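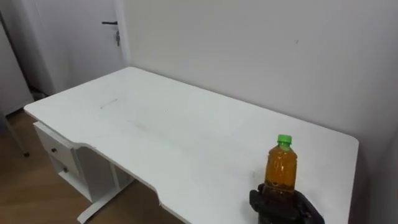
How to Hand Wash a Lace Bra

Underwire and lace don't do well in a washing machine. Washing by hand takes a few minutes of work plus soaking time. These steps suit most bras, including the Rikness and Plisado styles we get asked about most. Check the care label first, and if it says dry clean only, stop there.

What you need

A clean sink or basin, mild liquid detergent without bleach, and a dry towel.

Step 1. Fasten the hooks so they can't catch on the lace. Take out any removable pads and wash them separately.

Step 2. Fill the basin with cool water and mix in a teaspoon of detergent. Wash dark colors on their own.

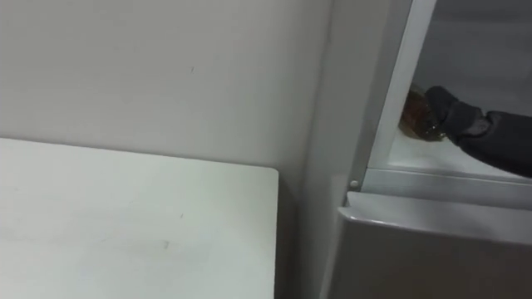

Step 3. Put the bra in and press it under the surface until it is soaked through. Leave it for around 12 minutes. Red and black dyes can bleed, so take those out sooner if the water changes color.

Step 4. Rub the band and the underarm area gently with your fingers. Leave the cups alone unless there is a stain.
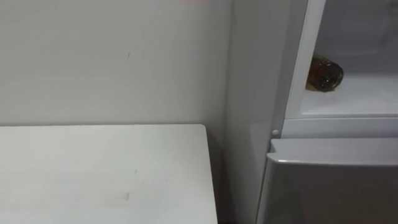 Step 5. Drain the basin and rinse in cool water until there are no more suds. Thick straps hold soap longer than the rest.

Step 6. Lay the bra on the towel, fold the towel over it and press. Do not wring it. Reshape the cups by hand. 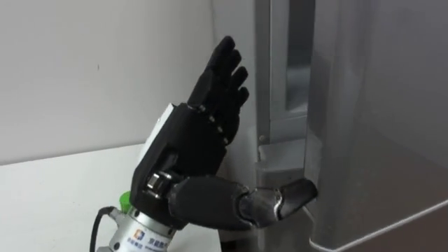 Drying and storing

Hang the bra from the center panel between the cups, since wet straps stretch. Keep it away from radiators and direct sun. Store molded cups nested in a drawer, never with one cup folded into the other.

Written by Tibor Tóth. Last updated 23rd August.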